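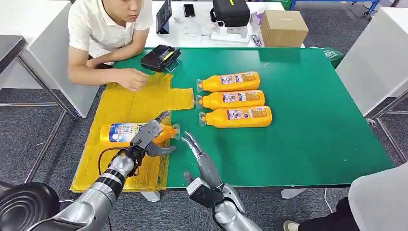
Bagging task, two-armed unit: orange bottles and yellow bag on the green mat.

Savura Packing Review Group
Minutes of the meeting held 2024-05-24, Hladun site, upstairs room
Present: Savura operations, Savura purchasing, Kadeo (supplier), Protard (hands and servicing, by phone)
Apologies: Savura warehouse

1. Minutes of the March meeting
Agreed, with one correction. Item 4 should read "hire" and not "purchase".

2. Kadeo hire offer, quote 3623
Kadeo went through the revised offer. It covers the two-armed unit, both hands, set-up on site and training for the packing staff. The minimum hire is now 3 months, down from the term first quoted. Purchasing asked if the training could be split between early and late shifts. Kadeo said it could, at no extra charge, provided the dates are fixed when the order is placed.
Carriage to and from Hladun is still not included. Purchasing is not happy with this and wants it in the price.

3. Bagging bottles
Operations want the unit for mixed bags, with bottles first and boxed goods later. Kadeo's view is that bottles are the easier half. Bags are harder, as a thin plastic bag moves when anything touches it, and the offer as it stands assumes a person at the table to open and flatten them. Operations said that this should be written into the quote in plain words, as it affects how the line is staffed.

4. Grip and labels
There was a long discussion on labels. Savura will not send out goods with damaged labels, and some of the test stock has torn ones. Kadeo has been asked to start the next run with fresh stock and to check every label before and after, so that any marking by the fingers can be told apart from old wear.
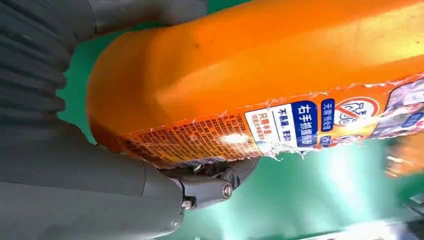 Protard said that the ribbed pads could be swapped for a softer grade, but that these wear faster and the hire price would have to reflect it. It would sooner lower the grip force first and see what difference that makes. Operations agreed to try this before any pads are ordered.

5. Servicing
Protard offers 2 visits in the hire period. Call-outs beyond that are charged by the hour, travel included. Purchasing asked for a fixed price per call-out instead. Protard to come back on this.

6. Actions
Kadeo: reissue quote 3623 with carriage and the staffing note.
Protard: fixed call-out price, and a price for softer pads.
Operations: fresh bottles for the next run, label check sheet.

7. Next meeting
Date to be set once the new quote is in.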